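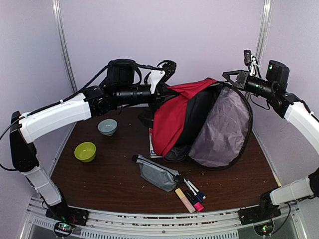 4.2 What students carry and where they put it down

The interviews in Mundley and Orley were meant to deal with the walk to school: the route, the hills, the road crossings and the weight on the student's back. In both towns the talk moved quickly to what happens to the bag once the walk is over. We had not planned questions on this. After the first week in Mundley we added a short set of them to the interview guide, and the Orley interviews used the longer guide from the start.

In all, 53 students took part, with ages from 11 upward. Most carried a backpack with two shoulder straps. A few used a messenger bag, and one student in Orley changed between the two depending on whether she had band practice. Students at Mundley have lockers, but the lockers are in the old wing and the break between classes is 7 minutes. Many said they opened their locker in the morning and again before going home, and carried everything in between. Orley took its lockers out when the main hallway was widened, and students there carry their bags all day.

Earlier work has treated load as a matter of weight. Hemmin (2000) weighed bags at the school gate and compared them with body weight, and his method has been used in most of the later studies we reviewed. The method is sound for the question it asks. It has less to say about a bag that is picked up and set down many times a day, which is how our students described their own. Kittipong Hemmin raised a similar point in the closing section of that paper, where he noted that lifting a bag from the floor to the shoulder might be harder on some students than wearing it.

Where the bag is set down affects how that lift is made. From the floor, a student bends, takes the top handle or one strap, and swings the bag up and around. From a table, the straps are already near shoulder height for a seated student, and the arms can go through one after the other with little bending. The backpack in Figure 3 is sitting on a wooden tabletop, the starting position we refer to below as a table lift. Floor lifts were far more common in the accounts we collected. Both schools ask students to keep bags off the desks during class, and the chairs in most rooms have backs too low to hang a full bag from.

Students had their own ways around this. One boy in Mundley put his bag on the windowsill whenever he could get the seat beside it. Several students in Orley described a partner lift, where a friend holds the bag up by the handle while the owner turns and finds the straps. An older student said she wore her bag on one shoulder between classes and on both shoulders only for the walk home – "it takes too long to do it right every time."

Ďurica's work on storage in shared rooms is useful here. Štěpánka Ďurica followed the bags and coats in an after-school program at Udwood and found that hooks were used when they were close to the door and ignored when they were across the room. Our interviews point the same way. Orley has a row of shelves at the back of each science room, put in for bags, and students told us they used them only when the teacher reminded them. The reasons given were plain ones: the pencil case is in the bag, the phone is in the bag, and the back of the room is crowded when the bell rings.

These accounts have limits. Students were asked to recall an ordinary day, and the lifts they remembered are likely to be the awkward ones. We did not weigh any bags and so cannot say whether students with heavier loads were the ones who looked for a table or a sill. The Mundley interviews were also held in June, when some classes had already collected their textbooks, and a few students said their bags were lighter than they had been all year. Section 4.3 turns to the parents' answers, which dealt mainly with the walk itself.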